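Claditz microfibre towel, review after one winter of use

I bought the Claditz towels in the shop Baird in Pridthorpe, in a pack of 2. Before this I had only cotton towels, and one microfibre towel from Dasine which I used for the gym and which I never liked very much. I write this review for people who are in the same situation as I was: they have thick hair, a small flat without a dryer, and a cotton towel that is still damp in the evening when it should be used again.

On the page of the manufacturer there are more than 2,000 opinions, and many of them are only one word. "Good" does not help me to choose a towel, so I will try to be more exact.

Size and first impression

The long side is 70 cm. For hair this is enough. For the whole body of an adult person I find it small, and if you want to wrap yourself in it after the shower you should look for the bath size, which I have not tried. For a child after swimming I think it would be all right.

When I opened the packet there was a light smell, a little like a new umbrella. It went away after the first wash. The label says to wash before first use and I recommend to follow this. I did not, and on the first evening the towel pushed the water from one place to another and did not take it in. I was already preparing to return it. After one wash at a low temperature, with no softener, it was like a different product.

The surface is soft with a very short, slightly fuzzy pile. If your hands are dry, as mine are in January, you will feel it catch on your skin. Some people hate this feeling and I must warn you that it does not disappear with time. My sister-in-law cannot touch it without making a face.

The edging

This is the part where Claditz is clearly better than my old Dasine. The Dasine had only a thin seam, and after two months it became wavy and small threads came out at the corners, which I cut with nail scissors every week. On the Claditz there is a proper dark border, sewn over the edge. You can feel it with the finger as a small ridge.

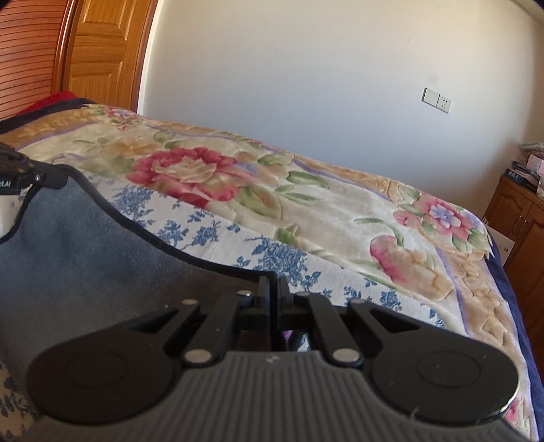

The dark border on the fuzzy cloth, held up over the bed.

So far I found one loose stitch, near a corner, and it has stayed as it was in November. The border has one disadvantage: it dries later than the rest. When the middle of the towel is dry, the edge can still be cool and damp, so please do not put it in the cupboard too early. I made this mistake once and the towel had to be washed again for the smell.

How it dries and how it absorbs

I hang it over the door of the bedroom, with the radiator on low. If I wash my hair at seven in the morning, the towel is dry when I come home from work. The cotton ones were not. For me this was the whole reason to buy, and I am satisfied.

For absorbing, you have to press and not rub. With rubbing the hair becomes full of electricity, at least mine does. I put the towel around the head, press from the sides, wait while I make the tea, and then I change to a dry part of the cloth. For very long hair you would possibly need both towels from the pack.

I also used it one time for wiping the bathroom mirror, and it left no lint at all on the glass.

Folding and keeping

The cloth is flexible and lies down easily. I fold my laundry on the bed, like probably half of the world, and this towel needs only one movement with the flat hand to become smooth. It does not need ironing, and the label forbids it anyway. A light fold line can stay in the middle, which does not disturb me.
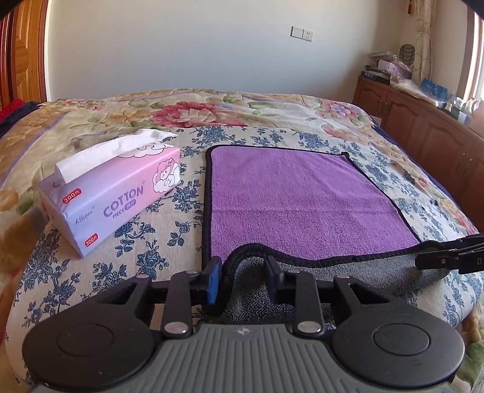 Purple microfibre with its black hem, flat on the quilt beside the COTTON PIECE tissues.

Folded, it takes much less place than cotton. In the drawer where I kept three cotton towels I now have these, the pillowcases and still a free corner. For travelling it is also practical. In March I took one to my parents and it went in the side pocket of the bag.

About the colour I would like to say that dark shades are a good choice for anybody who colours her hair. Light towels in my home have always finished with brown spots. In the first two washes the Claditz gave some colour to the water, so wash it alone or with dark things. I put a white sock with it by accident and the sock is now grey.

What I would change

There is no loop for hanging. On a towel of this price I expect a loop, and I do not understand why it was saved. I sewed one myself from a piece of ribbon, but not every customer wants to sew. Also the care label is long and stiff and scratches on the neck. I cut it off, after writing the washing temperature on a paper inside the cupboard door.

Would I buy it again

Yes, for the hair. For the body I stay with cotton. If your Dasine or other cheap towel is still in order, you do not need to replace it only for the border, but when it begins to lose threads, this one is a reasonable next step. I give four stars from five, and the missing star is for the loop.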